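Pressing leaves and flowers at home: what works for me

I've been squashing plants flat on one end of my kitchen table since my kids were small, and people keep asking me how I get them to stay green. So I finally sat down and typed it all up! My index box is at 511 sheets now, mostly common stuff from the lanes around Stindbridge, plus one lucky week of mountain plants from up above Stulau (1730 feet on the map, and my knees felt every one of them).

Picking

Go out mid-morning once the dew has gone. Wet leaves turn brown in the press, every time, and petals go see-through. I carry a big flat lunch box with a barely damp paper towel in the lid and lay things in loosely. Plastic grocery bags are fine for ferns but they bruise anything soft.

Take a piece with some leaves, a flower if there is one, and a pod or berry if you can get it. A single leaf is pretty but you'll be cursing yourself in March when you want to know what it was. And ask before you pick on somebody's land, and leave the rare ones where they are.

If you can't press the same day, the fridge will hold most things overnight. Poppies, forget it. Poppies go straight in.

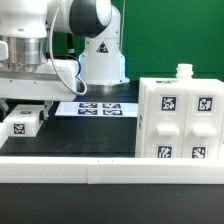 Can I just use a heavy book?

A heavy book works fine for thin leaves and small flowers, as long as you put plain paper on both sides so the damp doesn't wrinkle the pages. For anything with a thick stem or a fat flower head you'll want a proper press, or two boards and a couple of straps.

Papers and padding

Newspaper is my everyday paper. It drinks up water and it's free. The glossy inserts are useless, so toss those. For pale petals I slip in a sheet of plain printer paper first, otherwise you can get a faint gray print on the petals (I have a white campion with half a furniture ad on it).

Paper towels with a quilted pattern will leave that pattern on your leaves. I learned that on a whole batch of geraniums. Coffee filters are better for tiny things, and you can cut them open flat.

Between every few plants goes a piece of corrugated cardboard. Cut it so the little channels run the short way across, and air can get through the stack. My first press was a Honkanen one with nice wing nuts and terrible cardboard, and all I did was swap the cardboard for pieces of a moving box. Still using it.

Laying things out

Spend your time here. Once a leaf is dry, it's staying the way you left it. Turn at least one leaf over so the underside shows, since the hairs and veins are often what you need to tell two cousins apart. Spread the leaflets on anything feathery with the tip of a paintbrush. If the stem is too long for the sheet, bend it into a V or an N and hold the bend with a slit strip of paper. 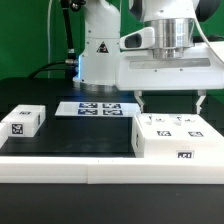 Pea family plants are fussy, by the way. Vetches and clovers start folding up their leaflets pretty much the minute you've picked them, so I do those first and leave the tough stuff like ivy and holly for after lunch. Fat stems can be sliced in half lengthwise with a craft knife. Cut away from your fingers, please.

Changing the papers

Swap the newspaper every day for the first 3 days, then every other day until everything feels stiff and no longer cool against your cheek. The cheek test was taught to me by Minttu Kinnunen at the plant club, and I've never found anything better. Most leaves take a week or so. Sedums and other juicy things can take a month and will sometimes keep growing in the press, the monsters. Dip those in boiling water for a few seconds first (not the flowers). 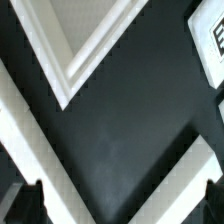
White tray on a dark gray surface.

Keep the press somewhere warm with moving air. The top of my bookcase beats the airing cupboard, which got musty. I wouldn't use the oven. The microwave is okay for a quick craft project but it makes leaves brittle.

Sticking down and labeling

I use thick paper and white glue thinned with a little water, dabbed on the back with a cotton swab. Woody stems get a stitch of cotton thread or a narrow strip of paper tape. Clear sticky tape goes yellow and lets go in about 5 years. Ask me how I know.

Write the label the day you pick! Pencil is good, or ink that won't run. Mine have the name, the place, the date, what it was growing in and the color of the flower, which may well fade. Jouko Mustonen, who swaps duplicates with me, also puts down how tall the plant was, and I've started copying him.

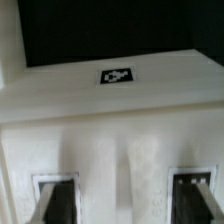
Small square marker on a white ledge.

Bugs

Little beetles love a dried flower. Seal new sheets in a plastic bag, squeeze the air out and freeze them for a week, then let the bag come back to room temperature before you open it or you'll get damp on everything. I keep the finished sheets in lidded Vandlow boxes on a shelf away from the window. Check daisies and thistles first, they're always the ones that get eaten.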